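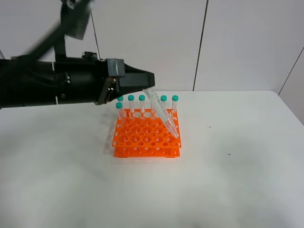 Figure 1. Two-tier rack with capped tubes and one uncapped conical tube.

3.2 Sample storage
The orange plastic rack was used for all Cemero samples in May. The upper plate has holes of alternating sizes, so conical tubes and narrower tubes share one rack. Capped tubes were kept upright between readings. Volumes were read from the printed graduations by Natália Louro and checked by Amr Ait Ali. Rack height was 175 mm in the first draft; the corrected value is in Table 8.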